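November
Posted by Jarmila Vlček
5 min read

Sarketo Kitchen and Shared Rooms: Minutes, November

Present: Jarmila Vlček (notes), office manager (chair), one person each from sales, design, accounts and the second floor.
Apologies: shipping. Shipping sent comments by email, read out under item 3.
The meeting opened at 2:05 p.m.

1. Minutes of the last meeting

Agreed with one correction. Under "Refrigerator," the shelf given to design is the second from the top and not the top one. The posted copy will be changed.

2. Matters arising

The drip under the sink has been repaired. Building management at Virau has not yet sent the bill.

The sign on the supply closet was replaced. Accounts asked whether the old one could be taken off the back of the door as well. Jarmila will do this.

The request for a second toaster was carried over again. Second floor said they would like a decision one way or the other before the end of the year. The chair said it would be first on the list next time.

3. Dishwasher and cleaning supplies

The dishwasher is leaving a film on glasses. Sales has tried the longer cycle and sees no difference. Shipping wrote that the rinse aid light has been on for some time and asked who fills it. No name has been against this job on the rota. Design agreed to take it for now.

We are nearly out of Rajan tablets. Second floor asked if we could change to the powder. Accounts said the powder ends up all over the counter and in the cutlery drawer, and that we had it two years ago and stopped for that reason. Agreed to stay with tablets and order one box.

The long cycle should be started by the last person out. It was left full and not started twice this month. Jarmila will put the note back on the door at eye level.

4. Mugs and the mug counter

Most of the meeting went to this item.

The chair went over what was settled last time. The mugs come out of the wall cabinet and stand on the marble-pattern counter, in a line against the back wall. The beige tray stays in the middle of the counter. Returned mugs go on the tray and are put back in the row from there. Mugs are not to be stacked, after the chipped rims in the summer.

Sales asked for the row to be kept in a fixed order so that people can find the one they use. Design was against. People will put a mug where there is a gap, and somebody would then have to keep rearranging them. No order was set. It was agreed only that the row should stay at the back and that the front of the counter is for the tray and for pouring.

Mug counter:

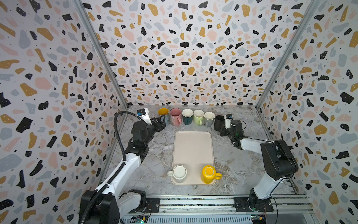
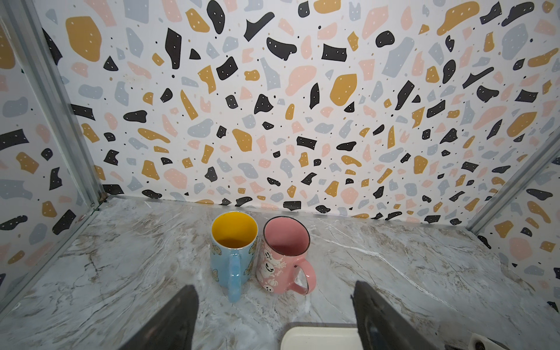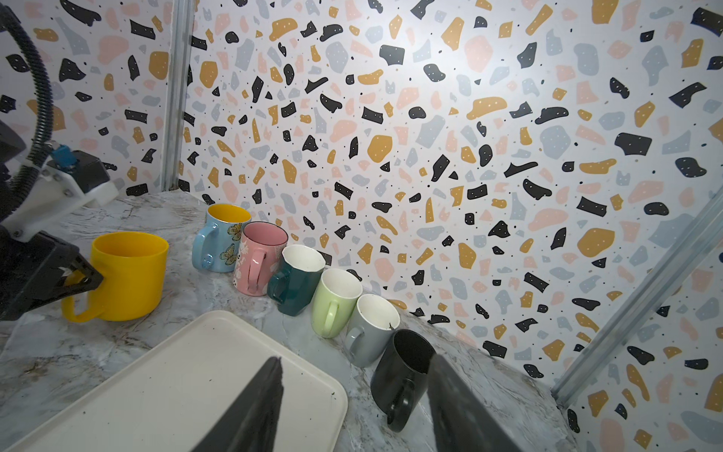 Handles came up next. Second floor would like all handles turned toward the room, as it is hard to pick up a mug from the row when the handle is pushed against the one beside it. Agreed as a general practice. It does not need a sign.

Accounts asked about spoons. The cutlery drawer is short of teaspoons again and some are being left standing in mugs. Spoons are to go in the sink basket. Sales asked if a small jar for clean spoons could go on the counter. The chair would like to keep the counter to mugs and the tray. Left open.

Personal mugs: anyone who does not want a mug shared should keep it at their desk. Whatever is on the counter can be used by anyone. Shipping's email disagreed with this and asked for a separate hook or shelf. There was some discussion. Design offered to look at whether a narrow shelf would fit beside the wall cabinet and will bring a measurement. No spending was approved.

The terrazzo wall covering is to be wiped with a damp cloth only. The scouring pads are for pans. Jarmila will move the pads to the other side of the sink.

5. Replacement mugs for the meeting rooms

Miketia has quoted 989 for 40 plain mugs with two carrying crates, delivered. The limit for the year is 1,000, so the quote fits, but it leaves almost nothing for the kettle in the small meeting room, which needs a new lid.

Accounts asked whether we need that many. Second floor said the large room seats 30 and there is usually a second meeting before the first lot has been washed. Sales would take fewer mugs and a better crate. The chair asked Jarmila to get a second quote from Miketia for 30 mugs, same crates, and to ask if the color can be mixed within an order. Design prefers mixed colors. Accounts has no preference.

Decision put off until the second quote is in.

6. Any other business

The window in the corridor kitchen sticks. Report to Virau. (Second floor)

The recycling bin for paper towels is being used for cans. A lid with a slot was suggested. Accounts will look at prices.

Design asked if the meeting could be held earlier in the afternoon. Sales cannot do earlier. Left as it is.

Actions

Jarmila: old closet sign; dishwasher note; tablets; scouring pads; second quote from Miketia; correct last minutes.
Design: rinse aid; shelf measurement.
Second floor: corridor window.
Accounts: bin lid prices.
Chair: toaster to top of next agenda; chase Virau for the sink bill.

Next meeting: same room, 2 p.m. The month will be confirmed by email.
The meeting closed at 3:10 p.m.

Contact: Jarmila Vlček, Office Services | © Sarketo | Back to top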